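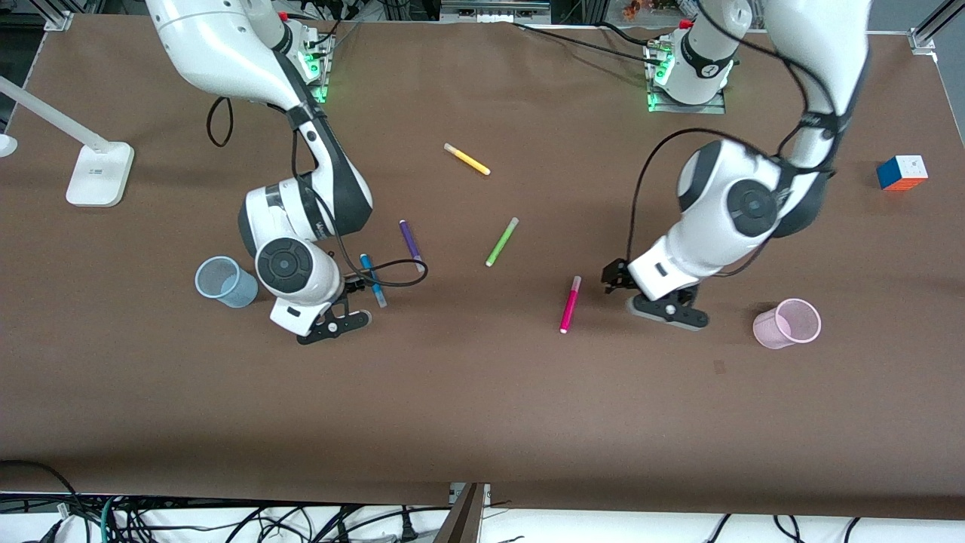 Re: Greduvetti two-arm kit, worth it?

On Tuesday someone at the Dungate end of the list wrote:

> Has anyone tried the Greduvetti kit with both arms? Gonik have it
> at 654 a month on hire, 14 days' notice. I mostly want to know if
> the cables get in the way. Orbán quoted us less but only for one arm.

We've had the pair since August, doing pens into pots mostly, so here goes. Yes, the cables do hang in a loop by one gripper and they will flop over whatever you've left lying on the table! I re-clipped ours and it's better, though still a bit of a nuisance with small stuff. The arms themselves I really like – smooth, quiet, and the two-finger grippers are fine on felt tips.

Setup took me 2 afternoons (the manual is 41 pages and the wiring bit is right at the back, grr). Get a matt cover for the table too, ours is plain brown and I've no complaints.

Does the Orbán price include delivery?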